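Pretberg Shared Workshop
Equipment and projects help tracker
Ticket 31: Arm opens its jaws on its own over the box
Project: Fliven sorting arm
Opened by: Khanyisile Van der Merwe
Status: Open, workaround in place

First entry

Hello everyone, and sorry in advance for the length, I would sooner put down too much than have somebody ask me for it later. The Fliven arm has picked up a new habit. It goes down to the mat, closes on a piece of foam, lifts it nicely, swings toward the cardboard box, and then somewhere along the way the jaws spring open and the foam drops short. Then the whole arm goes limp for a second and comes back as if it had just been switched on. I ran it 50 times last night with the same program and it let go early on 33 of them, so we are well past bad luck.

The program hasn't changed since February. The one thing I did change was the cable to the little board up by the gripper, which I swapped for a longer one so the arm could reach farther without tugging. I was so pleased with that cable, too.

What I've tried so far:

Restarted everything, arm and control board both. Same.
Ran it with no foam at all. Much better, but it still reset now and then.
Ran it at half speed. Better again.
Pushed every connector in firmly. No difference that I could see.

Reply from Buthelezi

Thanks for all the detail, it helps. A limp second followed by a restart sounds like the supply sagging when the motors pull hard. Closing on something and then swinging is the hardest moment in the whole cycle. Before you blame the new cable, could you put a meter across the screw terminals during a run and tell me the lowest number you see? And please try the old cable again if you still have it.

Second entry

I do still have it, I never throw a cable away. I put it back in and ran the same program, and it dropped the foam just as often, so my lovely long cable is off the hook for now and I've put it back on.

The meter was more interesting. It sits steady while the arm is parked, and then the moment the shoulder starts its swing the reading dips and comes back. My meter is a slow old thing, so I expect the real dip is deeper than what it shows me. I also borrowed the bench supply from the shelf by the lathe, set it to the same voltage with plenty of current to spare, and got through 31 swings without a single early release before I had to pack up for the evening. I may have cheered a bit.

Reply from Anano

Nice work! That points pretty clearly at the power brick. Two things to look at before you buy another one, though. First, the wires between the brick and the board. If they're the thin ones from the kit drawer, they lose a surprising amount when all the motors pull together. Second, check the screws on the terminal block. Mine worked loose after a few weeks of the arm shaking the table, and I chased that for days. Also, could you put the arm over the mat with the jaws open when you test? It makes it easier to catch the first twitch.
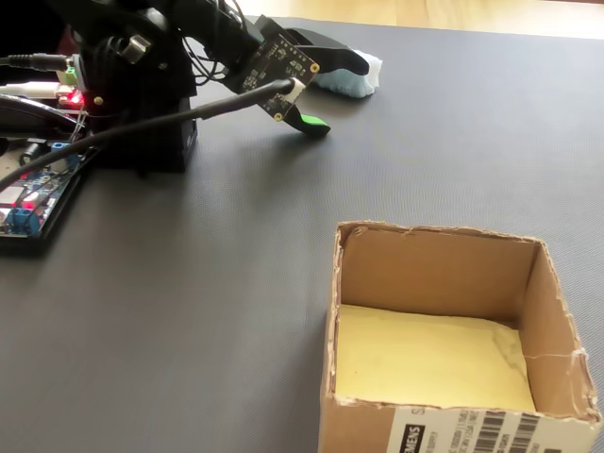

Third entry

Anano, you were right about the screws, or at least half right. One of them took most of a turn before it felt snug. I tightened it, went back to the original brick, and the arm behaved for a good long stretch, long enough that I made tea and started composing a triumphant message to you all. Then it let go again, twice in a row, while I was still holding the cup.

So I think we have two faults on top of each other, the loose screw and a brick that's only just strong enough. I've cut 2 lengths of thicker wire for the supply and will fit them tomorrow morning before the laser people need the table. Meanwhile I've added a short pause after the jaws close, and slowed the swing. With both of those in, it gets the foam to the box nearly every time, only it does it like somebody carrying a very full bowl of soup.

Reply from Buthelezi

Keep the pause in even after you fit the wire, it costs you nothing. If it still resets at full speed, come and find me and we'll order a bigger brick out of the parts budget. Leaving this open until you've done another full run.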